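Hollden Label Words: a word list of dosing instructions from vitamin and supplement bottles

Version 3, October 30, 2018

What it is

A plain text file of 297 directions, typed in by hand from the small print on supplement packaging. Each line is one direction, exactly as printed, including the ones that trail off and the ones that seem to have been written by two people who weren't speaking. Version 2 had 302 lines. Five were duplicates that differed by a comma, and after a long argument the commas lost.

We built it to test Palter, our reading-level checker, which had only ever been fed news articles and had become a snob.
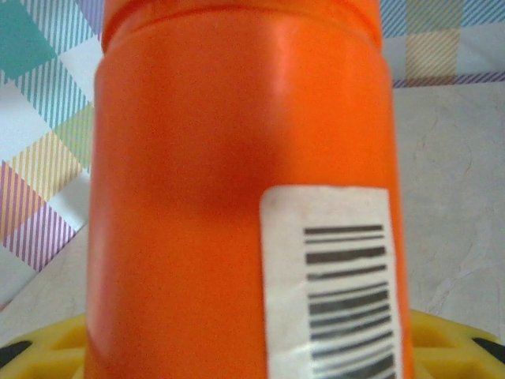
Could the commas come back as a separate file? Tirkden asked on the issues page, pointing out that "take two, daily" and "take two daily" get different scores in most checkers, and that the difference is the whole reason anyone would want the list.

Fair enough. The five dropped lines now live in commas.txt. Please enjoy them.

Files

directions.txt - the main list, one per line, UTF-8
commas.txt - see above
grades.csv - line number, school grade level, rater initials
notes.txt - complaints, mostly ours

How lines were graded

Two raters read every line and gave it a school grade from 1 to 12. Where they were more than two grades apart, they talked it over until one of them got hungry. The final grade is the one in the file. The first-round grades were kept on paper and the paper is gone, so please don't ask for agreement scores.

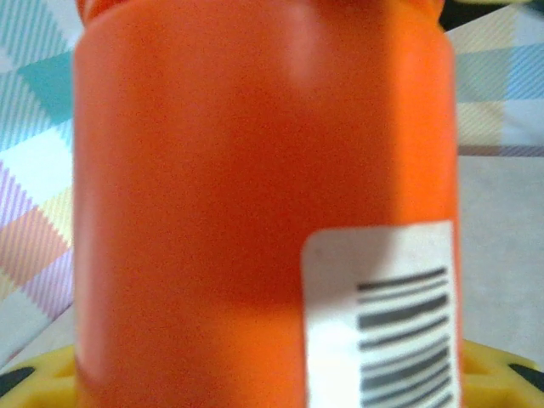
Lines under five words were graded too, although a reading formula has very little to say about "One with food." Palter gives it grade 0. A different formula we tried gave it a negative number, meaning you could presumably follow it before being born.

Known problems

Only 288 of the lines have a grade. The other nine are in there because we liked them.

Spelling is left as found. "Tabelt" is not our typo. "Reccommended" in line 41 is, and it stays until the next version because someone's paper already cites it.

The word "serving" is used to mean one, two, three or a scoop. We did not try to sort this out. 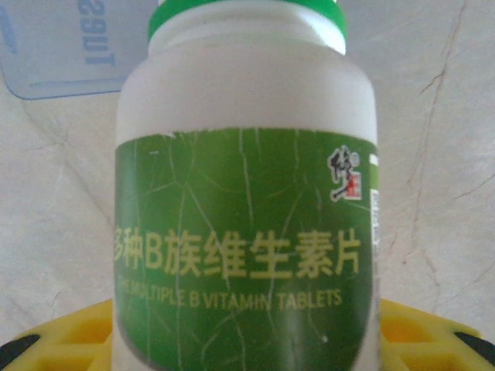
Bansal wrote in that line 112, "Do not exceed unless directed," should be split in two or thrown away, as no reader at any grade could say what it is that must not be exceeded.

It stays. It is graded 11, and we stand by that more than by any other number in the file.

What not to use it for

Medical advice. The lines have been cut loose from their products, so "take four" could belong to anything. Also, don't train a spell checker on it. We did, and it now suggests "tabelt." 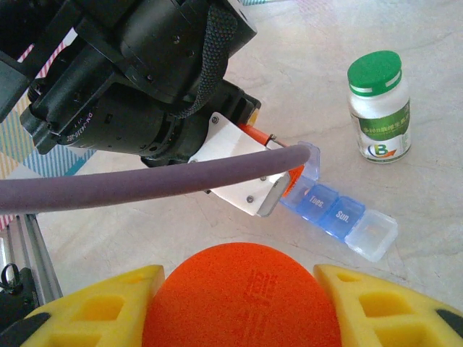

Photo: Hollden Label Words project

License and changes

Free to use and share with credit to the project. If you publish something with it, a note on the issues page is welcome but we won't chase you. New lines can be sent the same way, one per message, typed exactly as printed. Please say whether the comma was there.

Version 4 is planned for when we reach 1000 lines. At the current pace that gives you plenty of time to read this one.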